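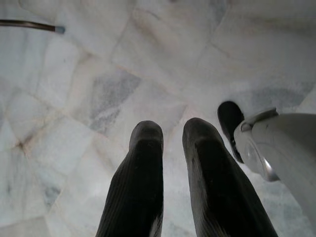
Marble floor, white and gray, with the thin brown rod at the left.

2025-12-02, Clanness room

Spent a good part of the morning on the floor again, and I must say I've grown fond of this marble! Venla thinks the gray veining hides crumbs, so she'd like us to sweep twice before mopping. Fine by me. Mop bucket gets 50 ml of the Troncoso soap, no more (Sombat, I'm looking at you, dear friend). Felt pads for the 7 stools still to order. Ask Lies about the long broom.

Notebook kept by Wissam Abu Hammour, Valstead | Back to top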